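Plarkbridge Household Waste and Refill Survey: Data Card

Version 2, released 20 October 2023
Maintained by the Clollen Office for Local Statistics

Summary

This dataset records what residents of the Plarkbridge district reported throwing away, recycling, repairing and refilling over a four-week period in April. It was collected to help the district plan its kerbside rounds and decide where public water refill points should be placed. The release contains 2157 household returns, together with a smaller file of 797 diary entries from households that agreed to keep a daily record.

Contents

households.csv: one row per household, with ward, household size, type of dwelling and answers to the main questionnaire.
diaries.csv: one row per diary entry, linked to the household file by the field hh_ref.
wards.csv: ward names and codes, including the boundary change between Vimia North and Vimia South.
codebook.txt: the full wording of every question and the permitted answers.

All files are encoded in UTF-8 and use a comma as the separator. Dates within the diary file are given as day of survey, from 1 to 28, and not as calendar dates.

How the data were collected

Paper forms were posted to 4000 addresses drawn at random from the district address list. Residents could return the form by post, complete it online or hand it in at a library. A reminder was sent after two weeks. Institutional addresses, such as care homes and student halls, were left out of the sample.

Households were asked to estimate the volume of each type of waste in standard kitchen bags. Where a return gave weights instead, the original figure has been kept in the field raw_amount and no conversion has been attempted.

Coding of drinks containers

Version 1 placed all drinks containers in a single group. Users found this unhelpful, and the group has now been divided into single-use plastic, glass, cans, cartons and refillable bottles. Refillable bottles include insulated metal flasks and hard plastic sports bottles, whether or not the lid is still with them. A missing lid is recorded separately in the field part_lost, as it was a common reason given for replacing a bottle.

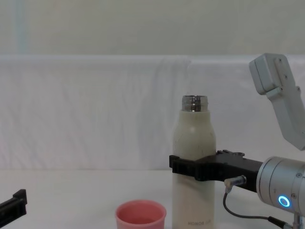 Returns that mentioned a bottle without saying what kind it was are coded 9 (not stated). They should not be treated as single-use. The same code applies to cups and food boxes throughout the household file.

Known limitations

Flats above shops are under-represented, particularly in Khondokar ward, where many addresses share one letterbox. Weights are supplied in the field hh_weight and should be applied to any district-wide estimate. Garden waste is likely to be understated for the first week, before the seasonal collection began. Diary households were self-selected and recycle more than the wider sample.

Privacy

Names, full addresses and postcodes have been removed. Households of seven or more people are grouped together. Users must not attempt to identify any household.

Changes since version 1

Drinks containers recoded as set out above.
Duplicate online returns removed.
Ward codes corrected for Vimia South.

Terms of use

The data may be reused for any lawful purpose, provided that the Clollen Office for Local Statistics is credited and the version number is given. Corrections should be sent to the data desk, quoting the file name and the row reference.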